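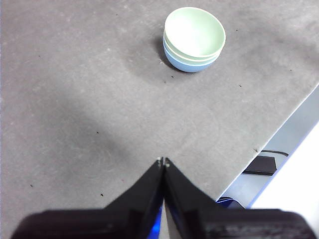 Dangate project: minutes of the data collection meeting
October 22, 2026

Chair: Kenza Mansour
Apologies: none received

1. Last minutes
Agreed with one correction. The Torimden arm was out of use for a morning, not a full day.

2. Bowl stacking
The set stands at 513 recorded runs. On review, 131 were rejected, mostly for late starts to the recording or for the operator stopping halfway through a reach. Kenza asked that rejected runs be kept in a separate folder — they may be of use later for training on failures.

3. Starting positions
Too many runs begin with the bowls in the middle of the table. From now on operators will move the start point every five runs, including places near the table edge. Green and blue bowls are to be swapped in the stacking order as well.

4. Labels
Drerkeck has asked for one plain sentence per run. "Put the bowl on the stack" is fine. Colour to be named only where there is a choice of bowl.

5. Next task
Cup sorting to begin in November, target 400 runs. Zuccaro to send the task sheet before then.

Actions
KM to share the list of rejected runs.
KM to chase Zuccaro for the task sheet.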